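Wrist camera or no wrist camera, that was the whole argument at Kollosby this May, and I think we settled it wrong.

The Pultau result got read as "more views always help". It doesn't say that. 170 demos, 12 tasks, one policy trained with the wrist view and one without. The gain is nearly all in 4 tasks. All of them grasping inside containers. The other eight, flat. Within noise, teh authors say so themselves in the appendix.

So why is everyone averaging? One number, one headline, and the intresting part gone. 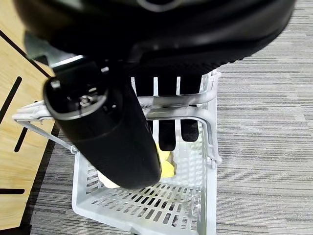 Container grasps are where a fixed camera has the least to give. Walls, rims, your own arm in the way. A basket like this one, handle arching right over the top, finger down near the floor with something yellow on one side and something cream on the other. I'd want the close view for that. For pushing a block over a table, no.

Report per task. Averages last, or leave them out.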